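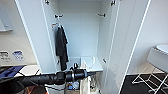
*White wardrobe, both doors open, dark hooks inside.*

# Flurkance Wool Wash and Cedar Blocks

Wool wash, cedar blocks, mending bits. For jumpers, blankets, scarves, suits, the good coat. Made and packed at Wultandale, posted from the Edalmont shop. Page updated 2025-04-29, prices further down are the new ones.

Winter stock is in. Blocks are in. The big refill is back after a long gap, sorry to everyone who kept emailing. We got to most of you.

## The wash

Flurkance Wool Wash. Liquid, no rinse if you're in a hurry, though we rinse ours. Low suds. Doesn't strip the lanolin the way ordinary laundry powder will. Fine on wool, alpaca, mohair, cashmere, possum blends, silk, down. Not for leather trim. Not for anything with a dry clean only label that you'd cry over.

- 100 mL tester, plain or eucalyptus
- 2000 mL refill, plain or eucalyptus
- Lavender — discontinued. We know. The oil went up and up and the last lot smelled like soap from a motel.

How to use:

1. Cool to lukewarm water in a tub or basin. Baby bath temperature at most.
2. Small squirt. Swish it through before the wool goes in.
3. Push the jumper under, leave it to soak. No rubbing, no wringing, no stirring it like a pot.
4. Lift it out with both hands under it. A wet jumper hung from one sleeve will be a different jumper.
5. Roll in a dry towel, press down hard, unroll.
6. Lay flat in the shade and pull it to shape. Cuffs first, then the hem, then the neck.

Machine: wool cycle only, cold, slow spin, in a mesh bag. Front loaders are kinder. If your machine has a "hand wash" setting try it with an old scarf first. Some are gentle and some are just the normal cycle with a nicer name.

Blankets take more water than people think. Bath is best. Get a second person for the lifting if it's a queen or bigger.

Colour run — reds and navy mostly, and anything hand dyed. Wash those alone the first few times. A splash of white vinegar in the last rinse is an old habit at our place, can't promise it does anything to the dye but it does leave the wool feeling nice.

## The blocks

Red cedar, sanded one side, left rough on the other. Comes in a pack of 2, with or without a hole for a loop of string. No varnish, no added oil in the wood.

What they do: smell good, help keep moths from settling in. What they don't do: kill what's already in there. Please read that bit again before you buy. If you've got holes and gritty stuff in the folds, you have larvae, and a block of wood will not fix it. Clean first, then block.

Sand them lightly when the smell drops off. Any old bit of fine paper. Do it outside.

Keep raw cedar off white wool and off silk, it can mark. Put it in a little cotton bag (we sell those too, see prices) or hang it clear of the clothes.

## If you already have moths

The long version is on the printed card that comes with every order. Short version:

- Everything out. Everything. Yes the hats.
- Shake and brush outdoors, in the sun if there's any. Under collars, inside pockets, along seams.
- Wash what washes.
- What won't wash: seal in a plastic bag, into the freezer for a couple of weeks. Squeeze the air out first. Let it come back to room temperature before you open the bag, otherwise you get damp on the wool.
- Wipe the shelves, the rail, the corners, the screw holes, the tops of the doors. Warm water and a bit of wash is plenty.
- Let the cupboard dry out with the doors open. All day if you can.
- Then put things back. Clean things only.

A felt or sticky trap will tell you if the males are flying. We don't make traps, Cortés do a decent one and the Edalmont shop carries it on the counter.

People ask if the little brown moths in the pantry are the same ones. No. Different moth, different dinner. Pantry ones go for flour and nuts. The clothes ones are small, pale gold, and they run for the dark when you open the door. If it's flapping round the lamp it's probaly not the one eating your cardigan.
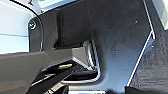

One buyer wrote in last July to say the plain wash had rescued a blanket she'd given up on, but the eucalyptus was far too strong for a small flat, and could we please put a warning on it. Fair enough. It's on the label now. Start with half what you'd use of the plain, and open a window. It does fade once the wool is dry. If you're sensitive to smells just buy the plain and be done with it.

Same letter asked whether eucalyptus works on moths. Some people swear by it. We sell it as a wash that smells of eucalyptus, that's all we're claiming.

## Storing woollens over summer

Wash before you store. Always. Moths like skin, sweat, gravy, and the bit of soup you didn't notice on the front. A clean jumper in an open shelf does better than a grubby one in a fancy box.

Fold knits, hang coats. Heavy knits on hangers grow at the shoulders and get those little points. If you must hang one, fold it over the bar of the hanger with a sheet of tissue between.

Coats on a wide hanger, buttons done up, pockets empty. Tissues in pockets are a pain. Brush the coat down before it goes away, nap direction only.

Scarves and belts and bags are fine on hooks. Hats on hooks if they're soft. Felt hats want a shelf, upside down on the crown.

Plastic tubs: ok for one season if everything is bone dry. Cotton pillowcases: better, and you've already got them. Vacuum bags: fine for doonas with synthetic fill, hard on down and on springy wool. We wouldn't leave wool squashed in one past winter.

Check at least once in the middle of summer. Take it all out, shake, refold on different lines. Ten minutes. Put the kettle on first.
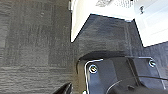

Wool bits end up on the floor and so do the eggs. Fluff, hair, threads off the mending, it all drifts under the wardrobe and sits there where it's dark. Vacuum in there when you do the shelves, and empty the vacuum straight into the outside bin. A short tight pile like that charcoal carpet is easy going, one slow pass with the crevice tool along the edge and you're done. Shag or a loop rug takes longer, go both ways and lift the corners. Wool carpet is food too so don't skip it, specially under furniture that never moves.

Skirting boards as well. And the gap behind the heater. Dog beds, if the dog has wool in it. The bed, not the dog.

## Mending bits

Small range, we only stock what we use.

- Darning needles, blunt, long eye
- Darning wool on cards, two ply, navy, black, oatmeal, bottle green, grey marle
- Wooden darning mushroom, beech, a bit bigger than the last batch
- Fabric comb for pilling. Not the battery kind. We had those, too many came back

Cards of wool vary lot to lot. If you need a match send a snip of the yarn and we'll pick the nearest. Can't match off a phone photo, we've tried, it's always wrong.

## Prices

| Item | Price |
|---|---|
| Wool Wash 100 mL | $6.50 |
| Wool Wash 2000 mL refill | $48 |
| Cedar blocks, pack of 2 | $14 |
| Cotton bag for block | $3 |
| Darning needles | $5 |
| Darning wool, per card | $4.20 |
| Darning mushroom | $22 |
| Fabric comb | $11 |

GST included. Wholesale is separate, ask for the sheet. Minimum wholesale order $100, mixed is fine.

Bring your own bottle to Edalmont and we'll fill it off the drum, charged by weight. Clean and dry bottle please, and not a drink bottle.

## Postage

Flat rate for small stuff. The refill is heavy so it's by weight, the cart works it out. Free over $100 unless there's a refill in the order, can't do it, we'd lose money on every one.

Posted from Edalmont. Wultandale is the workshop only, no counter, please don't drive out there. The road is bad and there's no one set up to take your money.

Pickup from the shop is fine, leave a note on the order. Wait for the email saying it's ready.

## Returns

Unopened, no worries, send it back within the month. Opened wash, only if something's wrong with it. Cedar is wood, it has knots and the colour is all over the place, from pale pink to brown stripes. Not a fault.

Leaky cap: there was a batch of refills with a cap that didn't seat properly. If yours wept in the box send us a photo of the cap and the batch number off the base and we'll send a new one. You don't need to return it. Batch numbers starting 3000 are the ones.

## Quick ones

**Septic safe?** The plain, yes. Go easy on the eucalyptus.

**Baby clothes?** Plain. Rinse it.

**Sheepskins?** Only if the hide is tanned to be washable. Check the tag. If there's no tag, take it to someone.

**Ugg boots?** Sponge the inside, dry away from the heater. Dont put them in the machine and then ring us.

**Does the wash go off?** Goes a bit cloudy in the cold. Stand it in warm water and shake. Still good.

**Can you put cedar oil on an old block?** You can. We don't sell it. Keep the oily block off everything.

**Hampers?** Not this year.

Orders through the cart, questions to the shop email. We answer at night mostly.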